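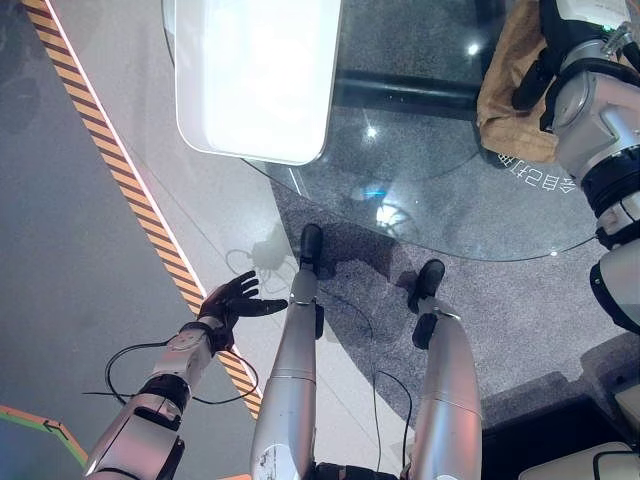
What's the best way to keep a round glass table clean when it gets used all day?

Wipe it twice: once with a damp cloth for the crumbs and sticky bits, then with a dry one for the streaks. Spray comes last, if you need it. More below, because a few people asked after my post about the new table.

1/ We bought the table second-hand in June. It was listed as a Skastell, clear glass top, black rail under it. I paid $276 including delivery up one flight of stairs. Elsa thought that was too much. She has since come around on the price and not on the glass.

2/ Clear glass shows both sides. I cleaned the top for two weeks before working out that half the marks I was chasing were underneath. Knees, fingers, the spot where everyone grabs to pull their chair in. Lie down on the carpet and look up at it once, you'll see what I mean.

3/ The cloth matters more than the spray. I went through paper towel first and it left lint the whole way around the edge. I use Grolis flat-weave cloths now, one damp, one dry. Wash them without fabric softener or they smear.

4/ Printing on the glass: go easy. If your top has any lettering on it, don't scrape near it and don't let cleaner sit on it. A damp cloth, then dry, and leave it alone.

5/ Start at the centre and work out in a circle. On a square table I'd go side to side, but on a round one you end up leaning across the part you just did. Finish with the rim. The rim collects a grey line of dust that only shows in the late afternoon.

6/ Where light hits the glass, every streak shows. I do the second wipe at 4 pm for this reason. At noon I can't see a thing and it looks perfect, then the sun comes round and it's a mess.

7/ Trays. We keep the loose stuff on a light-coloured one and lift the lot off in one go. Get one with a smooth bottom, or stick felt dots under it. Grit under a tray is what scratches glass – the tray itself usually doesn't.

8/ Small gear that lives near the table is the harder part. Tubes, clips, caps, anything with a join in it. Dust sits in the join and then drops onto the clean glass.

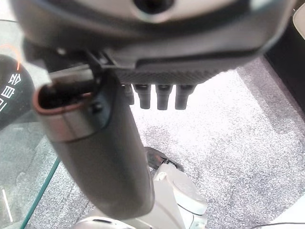

Dark grey tube with the silver band near its open end, white appliance behind.

9/ For matte plastic, dry cloth first. If you start damp you get a paste in the seams. Gloss white plastic is easier but shows everything, so it gets the same two cloths as the glass.

10/ Open ends: a bottle brush, dry, turned slowly. I got mine from Cherkaoui, the hardware place on Kollville Road, for 7 dollars. An old one from the kitchen would do the same job.

11/ Clips and domed caps I wipe where they are. If one comes off easily I'll take it off, but I'm not forcing translucent plastic again. I snapped one on the old fan and the replacement cost $41 with shipping.

12/ Cords – lift them before you vacuum the carpet under the table. Same with anything thin hanging down. I put the slack over a chair back while I do the floor.

13/ Ottar Nyberg asked whether vinegar is fine. I've used it on plain glass, well diluted, and had no trouble. I keep it off metal and off anything printed. Ask whoever made your table if you're not sure.

14/ The full job takes me 30 minutes with the underside, and I only do the underside on the first of the month. Day to day it's just the two wipes after breakfast.

15/ Someone also asked about a tablecloth. Elsa wants one. I'll post again if I lose that argument.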